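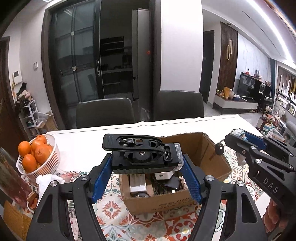
*Two hand-held grippers at a dining table in Asville, one of them with a key in its jaw. Photo: Lomus.*

# Lomus Opens Its Collection of People Putting Things Away

**Recordings from 60 Asville homes will teach a robot arm to tidy a table, a job its makers do not especially enjoy either**

**ASVILLE, October.** Lomus, a maker of software for household robots, today released the first part of the Adix Home Set, a collection of 1,909 recordings of ordinary people moving ordinary objects from one place to another. There are keys going into boxes. There are chargers coming out of them. There is a long sequence with a sock, which the engineering team has asked us to mention and which marketing had hoped to leave out.

The recordings were made in 60 homes in and near Asville by residents who picked up a pair of hand-held grippers and used them in place of their fingers. The grippers are squeezed by a handle and close on whatever is between the pads. The ones in use in Asville carry a camera mount on top, so the view that gets recorded is close to the one a robot would have from its own wrist. Adix, the learning system Lomus has been building, studies these recordings and tries to work out how to do the same things with a mechanical arm.

No robot visited anyone's home during the collection. Several residents told us they were disappointed by this, and one household had vacuumed.

## Why tables

Most people's tables are where things land. Lomus picked the dining table as its starting point after its own lab table, which is kept clear by a standing rule and an unpleasant sign, turned out a system that was excellent at clearing tables kept clear by a standing rule. Put in front of a fruit basket and a patterned tablecloth, an early version of Adix tried to pick up the flowers. They were printed on the cloth.

"We spent a winter teaching it to move wooden blocks into a bin, and it got very good at blocks," said the head of data collection at Lomus. "Then we showed it a kitchen. It was like watching someone who learned to drive in a parking lot. We needed tablecloths, bad lighting, the drawer everyone has that sticks. You can buy all that and build a fake kitchen, and we did price it, but people already have kitchens."

The company therefore asked for homes as they are. Residents were told to leave the shoe rack alone, to keep the fruit where it was, and to stop apologizing. The last instruction was widely ignored.

## How a session works

Each session lasts up to 15 minutes, after which hands get tired and the quality of the work drops in ways the camera is happy to record. A Lomus field worker brings the grippers, sets out the consent form and reads a short list of tasks aloud. A typical list asks the resident to put a key in an open box, take it out again, move a piece of fruit from the basket to a bowl, and pack a few small items together so the lid would close. The objects are a mix of things from the home and things from the field worker's bag.

Residents choose their own way of doing each task. Lomus used to hand out a printed guide to correct technique. It was withdrawn after the engineers noticed that everyone who followed it moved alike, slowly and with great dignity, and that Adix had begun to do the same. It took most of an afternoon to pick up a spoon.

Small, flat objects remain the hardest. A key lying on cloth gives a gripper very little to hold. People solve the problem in a surprising number of ways: they slide it to the edge, pinch it by the bow, or drag the cloth toward them until it bunches. Some mutter at it, and the sound is removed before release. All of the methods are kept. The system is meant to learn that there is more than one way to get hold of a key, and that the first way often fails.

With two grippers the work gets more interesting. One can hold a box steady while the other drops something in, or pass an object across when it starts out on the wrong side. People do this without thinking about it until they are handed the grippers, at which point they think about it a great deal. Field workers report that the first few minutes of any session are mostly elbows.

## The mistakes are included

Of the recordings in the first release, 508 contain at least one drop, miss or bump that the resident then put right. Lomus considered cutting them. They made the demonstrations look clumsy, and an early viewing for investors was quieter than planned.

They stayed in. A system that has only ever seen a clean pickup has no idea what to do when the charger slides off the pad and under a chair. People know: they sigh and go after it. Adix cannot yet sigh, and there is no work under way on that, but in lab trials the version trained with the recoveries went back for a dropped object more often than the version trained without them. The earlier version tended to carry on to the box and carefully let go of nothing.

Each of the recordings with a recovery is labeled, so researchers who prefer a tidier world can filter them out.

## Hepburn comes in with apartments

Finding homes was slower than building the software to record in them. Lomus first advertised for participants with a leaflet headed "Lend Us Your Table," which brought in a number of calls from people who had tables to sell. The company then went to Hepburn, which manages apartment buildings in Asville and agreed to pass an invitation along to its tenants. Interest picked up when the invitation explained that no furniture would be leaving the building.

Hepburn received no recordings and had no say in who took part. Tenants replied to Lomus directly, and saying no had no bearing on anyone's lease. A number of tenants wrote back to ask whether the robot could be sent to look at a dishwasher. Those messages were passed to Hepburn.

"Our tenants have been very generous with their time," said a spokesperson for Hepburn. "We did get some questions about why the neighbors were picking up oranges with tongs. We have an answer on the website now."

## What is recorded and what is left out

A camera at table height sees a lot of a home. It sees past the table to the next room, the laundry, and whatever is stuck to the refrigerator. Every recording was reviewed by a person before release. Faces, mail and screens with anything readable on them were blurred, and residents could watch their own sessions and ask for any part to be removed without giving a reason. Some gave reasons anyway. The most common was the state of the chairs.

Addresses and names are not part of the set. Participants were paid for every session, including those in which nothing was successfully picked up.

## What Adix can do so far

Less than we would like to print in a press release. On a table it has not seen before, Adix can usually find a medium-sized object, close the gripper on it and put it in an open container. It does well with fruit. It does well with boxes whose flaps are folded back and poorly with boxes whose flaps are thinking about closing. It is uneasy with cloth, it treats glass jars with a respect bordering on avoidance, and it does not know when a table is finished. Left running, it will take things back out.

Lomus has no household product on sale and no date for one. The company would like to say so clearly, having read what was written about it the last time it said so vaguely.

## Getting the set

The first part of the Adix Home Set is free for research and teaching. It comes with gripper positions, task labels, the calibration files and a readme that two people have proofread. Commercial users should write to Lomus for terms. The second part, covering kitchen counters and drawers, is being recorded now, and households in Asville with a drawer that sticks are particularly welcome to apply. Proof of sticking is not required at the application stage.

Reporters who would like to try the grippers may do so at the Lomus office in Asville. Sessions are short, coffee is provided, and the key is supplied. The office record for getting it into the box is held by someone from accounts, who has declined to be interviewed and has also declined to join the engineering team.

## About Lomus

Lomus develops learning software for robots that work in homes. It is based in Asville, above a shop that sells lamps. Its system, Adix, learns everyday handling tasks from recordings of people doing them. The company's own lunch table was entered in the collection and failed review on grounds of hygiene.

**Press contact:** Lomus Press Office, Asville. Calls are answered from 9 a.m. to 5 p.m., and by a person.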